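Home Collection Check, Bedroom Tasks (folding and tidying)
Site: Lirnbridge apartment, room 2
Checked by: Ximena Barajas
Print this page | E-mail this page

1. Finger pads clean, no tears at the corners. OK
Comment: Please wipe the pads before each block. Lint from blankets collects on the texture and the grip becomes weaker.

2. Pivot screws tight on both hand-held grippers. OK after correction
Comment: One screw was turning by finger. Eliseo Palacios tightened it and we repeated the open and close test 20 times.

3. Floor clear where the operator stands and steps back. NOT OK
Comment: There is a power strip on the floor next to the bed, with charging cables coming down to it from the nightstand. The operator looks at the hands and not at the feet, so I ask to move it before the next block.
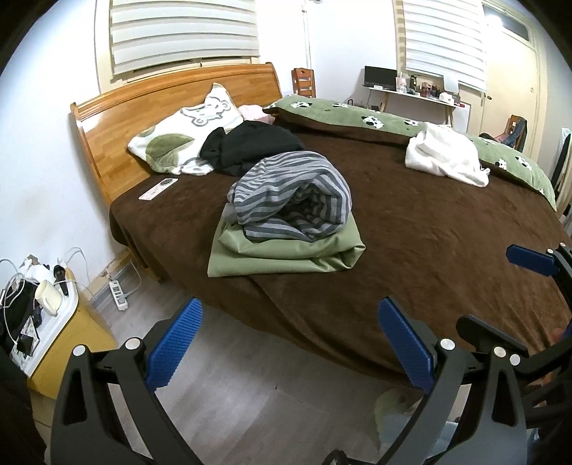 4. Hot or electrical items away from the working area. OK with remark
Comment: The hair dryer stays on the nightstand tray. It must be unplugged during recording. I would prefer it in a drawer.

5. Operator rest. OK
Comment: Dayana Zamudio makes a pause after every 30 minutes. Her wrist was painful in August, when the pauses were longer apart.

6. Episodes saved and labeled. OK
Comment: The Okamen set has now 2,578 episodes. Failed folds must be kept too, with the label "failed". Some operators still delete them, and then the model does not learn how a bad fold looks.

7. Resident informed and private papers put away. OK

Next check: after point 3 is closed. Send the answer to Evanthia Zacharopoulos.

Shares: 2 | Comments: 0

Recent checklists
Kitchen tasks, Bautista house
Battery charging and storage
Visis gripper, pad replacement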